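I've been on a real bread kick since November, and the thing I want to talk about is rye. Proper rye, the dense dark kind that you can slice thin enough to read through and that tastes better on day four than it does on day one. I've baked wheat loaves for years and thought I knew my way around dough. Rye doesn't care what you know!

It started with a loaf from Govindasamy, the little bakery on the corner by my dentist. I'd walked past it probably a hundred times for the cardamom rolls and never looked at the bottom shelf. Then one afternoon the rolls were sold out and I went home with a brick wrapped in paper. I ate it standing up at the counter with too much butter, and by evening I was looking up rye flour prices.

So, the basics as I understand them now. Rye has very little of the stretchy gluten that holds a wheat loaf up. You don't knead it so much as stir it, and the dough feels like wet cement the whole way through (my first time I kept adding flour to fix that, and got a doorstop). What holds it together is mostly starch and a sort of natural gum in the grain, and what keeps that from turning into glue is acid. Meaning sourdough. I tried a yeast-only version once and the middle could have been used to hang wallpaper.

My starter is called Kumlow. It came from Kimie Ikeda, who has been baking rye far longer than I have and who handed it over in a jam jar with a strip of masking tape on the lid that already said Kumlow. I didn't feel I had the right to rename it. It smells like green apples when it's happy and like nail polish remover when I've ignored it.
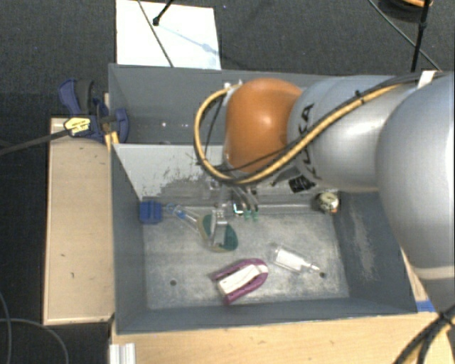 The recipe I keep going back to makes one big loaf, with a total dough weight of 868 grams. Yes, that's an odd number. I scaled it down from Kimie's two-loaf batch until it filled my tin properly, and 868 is where it landed. Most of the flour is whole rye, and I hold back a scoop to toast in a dry pan until it smells like popcorn. That goes in with the salt and a spoonful of molasses. Oh, and caraway, but crushed! Whole seeds get stuck in my teeth and I end up resenting the bread.

Once it's mixed I scrape it into the greased tin, smooth the top with a wet spoon, and dust it with rye flour. Then I wait for cracks. When the flour on top splits into little islands, it's ready for the oven. I love this part. With wheat I was always poking the dough and second-guessing the dent, and here the loaf just shows you.

It gets 30 minutes hot and then 60 minutes at a lower heat, and my whole apartment smells like malt and toast until bedtime.

And then comes the hard bit, where you leave it alone. Wrapped in a towel, overnight at the very least. I cut into one after an hour and the knife came out looking like I'd been spreading caulk with it. The next morning the other half of that same loaf was lovely, which was annoying but I got the message.

Things I've been putting on it: cold butter and radishes, cream cheese with a lot of black pepper, a fried egg, leftover roast squash mashed with vinegar. Pickled herring if I'm eating alone. Day-old slices fried in butter until the edges go crisp might be the best of all of them, and I'd make the bread just for that.

Next up I want to try soaking stale rye and mixing it into the new dough. Kimie says it makes the crumb darker and keeps it moist for nearly a week. I've got six heels saved in the freezer already, so if anyone has a ratio they like for this, please leave it in the comments.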